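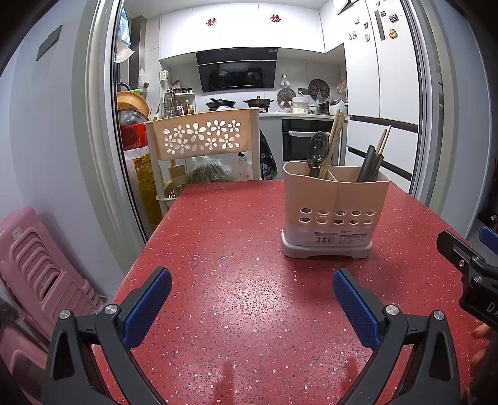 Fri 20 March

Budget review for the second batch of hand-held grippers. Anitha Chacko wants the order placed before the end of the month, so I spent the morning on the parts list.

Jaw pads are the main running cost. We have 17 pairs left of the blue textured ones. Lastcombe quote 33 euros a pair, delivery extra. Hiltska are cheaper but will only sell in boxes of 108, and I don't want that many on the shelf before the compound is settled. Asked Femi Aliyu to find out whether they will split a box.

Kitchen tasks: the utensil holder stays on the list. Ladle and thin chopsticks in the same holder is a fair test of jaw opening, and the chopsticks are what the budget should be built round. A wider jaw would suit the ladle — it would do nothing for the rest.

Dinesh Pillai asked for a third complete unit as a spare. Put it down as optional, along with a box of pivot screws. Spare screws are cheap and the lead time from Toledo is poor.

Dotik rang about the service contract. Declined for this year. Their price assumes 86 hours of use a month and we are well below that.

Still to do: VAT on the Hiltska quote, carriage, and a revised total to Anitha by Monday.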